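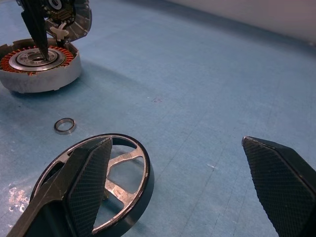

The Koster had been on trial for six days when Qistina finally admitted to herself she was going to have to write the review.

Two thousand words by ten, Joris said. Then he said make it one thousand. Then he stopped answering, and that was worse.

She sat on an upturned crate in the back of Garari with the laptop on her knees. Repair shop, mostly motors. Fans, washers, the odd scooter. Her uncle's shop till last year and now hers, along with the rent.

The arms were working. They always looked like they were thinking about it first. Down, wait, down. Grip. A bearing ring on the blue mat, a spoked wheel, the drum with its copper windings. She typed: The Koster service takes motors apart and puts them in order. Deleted it. Typed it again.

What did it do, though. Really. You paid Fletia by the month and they sent two arms on a stand and a man for the first morning. After that it was you and the help line. The arms learned your bench. That was the word in the brochure, learned. Her uncle would of laughed at that. He'd had a boy from Mekisik on the bench for 2 years and the boy learned plenty, mostly where the coffee was.

Pros, she typed.

Doesn't lose screws. Doesn't go to lunch. Gentle with windings — gentler than me.

Cons.

She looked at the cons for a while.

Slow. God it was slow. A motor she could strip in the time it took to eat a sandwich, the Koster took the whole lunch hour and into the afternoon. Help line picked up on the second try, never the first. It would stop over a part and hang there, fingers open, and you'd find yourself leaning in. Come on. Come on, that one.

Phone. Joris.

"Is it good or not," he said. No hello.

"It did 74 motors."

"Is that good?"

"It's what I'd do in a slow week. With my wrists how they are, it's a fast week."

Quiet on his end. Keys clicking. He had Fletia's ad on page 6 and she knew it and he knew she knew.

"Can you put a number on it," he said. "Out of 100. People like the number."

"Joris."

"They scroll down for the number."

She told him she'd send it and hung up. Her wrists hurt. They'd hurt since before her uncle died, and she hadn't told him either, she'd just started using the left for the heavy pullers and then the left went too.

Would she pay for it. That was the only question in the whole stupid review. She did the rent in her head, then the monthly fee, then the rent again as if it might of changed. If she took on the washer contract. If she gave up the flat upstairs and slept down here, which she'd done before, in January too, with the heater on its side because it only ran on its side.

The arm lifted. Went across. Came down on the next peice so lightly she didn't hear it touch.

She used to hear that. Her uncle at the bench and her on this same crate doing spelling, little clicks of metal behind her, and if the clicks stopped it meant he was looking at something and she should come see.

The arms had stopped.

She put the laptop on the floor, number still blank, and got up to look.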